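Category: Company News / Automation / Standards and Guidance

HOMUMCOMBE, 7th December – Vilia today published a code of practice for testing robot arms in simulation before the same programs are run on physical equipment. The code applies to all of the company's own work and to outside teams that use its test library. It is free to download and may be copied or adapted with credit.

The code was drafted between August and the end of last month, with comments from two partner firms, Grube and Tameo. It replaces a set of internal notes that had grown over several years and no longer agreed with each other.

Under the code, a simulated test has to be written up so that another team can set it up again without asking the first team for help. The record must give the starting position of the arm, the position and color of every object on the work surface, the lighting, the software version and the random seed. It must also state, before the run starts, what will count as a pass. A run that is stopped early is logged as stopped and stays in the results.

The first test family covered by the code is small-cube handling on a tabletop. The cubes are set out on a flat board and the arm works from above.

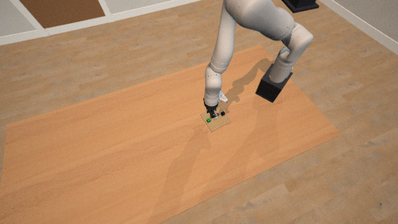 Grube said in its written comments that the rule on stopped runs was the one its own engineers argued over most, and that it would have preferred a separate category for runs halted by a software fault. The firm added that it accepts the final wording and will report on that basis from the new year.

Vilia kept the single category. A reader who wants to know why a run ended can find the reason in the log, where a short note is now required for each one. The company will look at the wording again when the code comes up for review next August.

The code has 6 sections: scope, scene records, arm limits, pass and fail terms, reporting, and transfer to hardware. The section on arm limits is the longest. Joint speed and reach in simulation must be set no higher than the limits that will apply on the real arm, and the clearance between the gripper and the work surface has to be checked at the start of each run. Where the scene contains a second arm or any other fixed equipment, it must be modeled and included in collision checks, even if it plays no part in the task.

Camera views are dealt with under scene records. Teams have to save at least one view that takes in the work surface and the objects on it. Cropped views are allowed, provided the full scene file is kept with them.

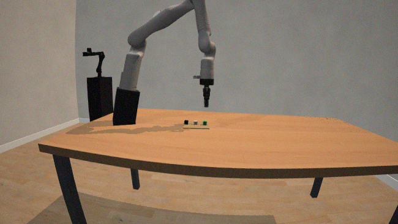 Changes to the layout between runs must be recorded in the same way. Adding a cube, taking one away or moving one to a different place on the board makes a new layout with its own number, and results from different layouts may not be pooled under one pass rate. Each layout needs at least 100 completed runs before a rate can be quoted outside the team.

Vilia tried out the draft on its own archive this fall. Of 2,858 past runs, 224 did not have enough information on file to be repeated. Most of these were missing the random seed or had been saved without a software version – both are now required fields, and a run will not start if either is blank. The 224 runs have been withdrawn from the company's published results.

The transfer section sets out what must happen before a program leaves simulation. The first physical runs are to be made at reduced speed, with a person at the stop control and no one within reach of the arm. A simulation result alone may not be used as evidence that a physical work cell is safe, and the code does not replace a risk assessment or any legal duty on the operator of the equipment.

Tameo will use the code for its training courses and is preparing a short checklist version for classroom use. The checklist will be posted on the same page as the full text once it is ready.

Comments on the code can be sent through the contact form on the Vilia website. Teams already using the test library do not need to register again, but they will be asked to accept the new terms the next time they upload results.

Related news

Vilia test library: scene file format updated
Grube and Vilia extend joint testing agreement
Tameo opens registration for spring robot safety courses
Guidance note: writing pass and fail terms for pick-and-place tests
Homumcombe office: holiday support hours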